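Visit notes: Urrutia open day, Jilport
Sat 22 August

I run stores and parts supply for a shop that assembles pump units, and I have been looking for a way to take some of the walking and lifting out of the second shift. Urrutia sells a rack picking kit called Darneck, and they opened their Jilport building to buyers for a day. I drove over from Warthorpe. These are my notes, typed up mostly for the people I work with, though anyone shopping for the same sort of thing may find them useful.

Getting in
Parking is behind the building, and the sign for it faces the wrong way if you come from the highway side. Registration took a few minutes. They hand out safety glasses at the door and want closed shoes. The coffee was in the upstairs room where they give the sales talk, and I would skip the talk. It covers the same ground as the brochure. The demonstration floor is downstairs, and the person running the rack answered questions better than the slides did.

What they are selling
Darneck is an arm, a two-finger gripper, a wrist camera, one fixed camera for the rack, and the software that ties them together. It is meant to work at flow racks, the kind with roller tracks where bins go in at the back and come forward to the pick side. You can buy the whole thing with a rack or have it fitted to a rack you already own. We already own racks, so the second option is the one I asked about.

The fixed camera is there to tell the system which lanes have a bin at the front. The wrist camera takes over once the arm is close. Urrutia was open about the fact that the fixed camera needs a clear view and that you lose accuracy if somebody bumps the mount. They had a paper checklist for realigning it taped up by the control cabinet, and I copied it down. It is short enough for a shift lead to do.

The demonstration
We stood behind a yellow line on the pick side. The rack had blue plastic bins on two levels. The operator started each run from a tablet and talked while it went. I asked to see the two camera views, because the brochure only shows the arm from the outside, and those tell you very little about what the thing has to work with.

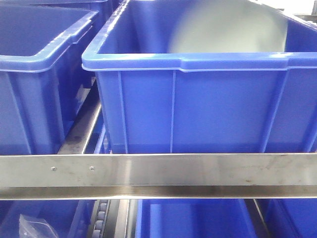 Fixed camera on the front rail and the bins, then the view from the wrist.
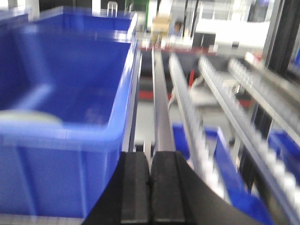 Glare was my first question. Our bins are glossy too, and our lights hang right over the aisle. The operator said glossy rims are the usual trouble spot when a site is being set up, and that they adjust exposure for each lane during commissioning. He also said a matte bin is easier on the system. We are not going to replace our bins for this, so I asked for the commissioning to be priced separately, with a return visit included.

My second question was about clear bags. A lot of our seals and small hardware come bagged, and clear plastic gives cameras a hard time. The answer was that bagged parts are supported if the bag is stiff or has a header card, and that limp clear bags are "case by case." I wrote that down as a no until we have tried our own.

The third was about finger reach. Our deep bins are a problem even for short people, and I wanted to know what happens when the last part is in a far corner. The standard fingers are straight and fairly slim. A longer set is in the catalog at extra cost, and swapping them takes a hex key and a recalibration. The recalibration is the slow part. If you change between shallow and deep bins several times a shift, that will eat into whatever you gain.

Speed and rates
Urrutia quotes 200 picks an hour from a single rack with mixed parts. I did not time it and I would not judge a machine on an open day anyway, with people stopping it to ask things. Our second shift needs 600 picks on a normal night across the racks we would cover, so on paper one arm has room to spare even with a few stops. The quoted figure assumes the arm stays at one rack. Moving it on the cart between racks means docking and a position check each time, and nobody there would put a number on that in writing.

Refilling
Refilling stays manual, from the back, same as now. The arm does not need to stop while somebody loads a lane, provided the guard panel on that side is in place. I liked that. Our loader and our pickers get in each other's way at present, mostly at the start of the shift.

Empty bins are less settled. The arm can flag an empty bin, but it does not take it out of the lane. A person does that, and the area has to be paused first. For our fast movers that could be many pauses in a night. There is a return lane add-on planned for February. I would not buy on the strength of something planned.

Price and terms
I can't post the price here, but the kit without a rack comes in under what we set aside, and the full version with a rack does not. Warranty is 12 months on the arm and gripper. Finger pads are treated as a wear item and are not covered. The software is a yearly fee, and if you stop paying, the arm keeps working with the parts it already knows but you can't add new ones. We add new parts all the time, so for us the fee is a fixed cost and should be counted that way.

Training is two days on site for up to four people. They prefer that one of them is from maintenance.

What I asked for
I left a list of 32 part numbers, including the bagged seals and two castings that are heavy at one end. Urrutia will run them on the floor at Jilport if we ship samples and a few of our own bins. The trial is free apart from freight - we pay both ways. I have asked for the recordings from both cameras and a log of every failed pick, with the reason if the system gives one.

Samples need to be boxed by part number with the weight on the label. The seals should go in the bags we get them in, straight from the supplier, and please don't tidy them up first.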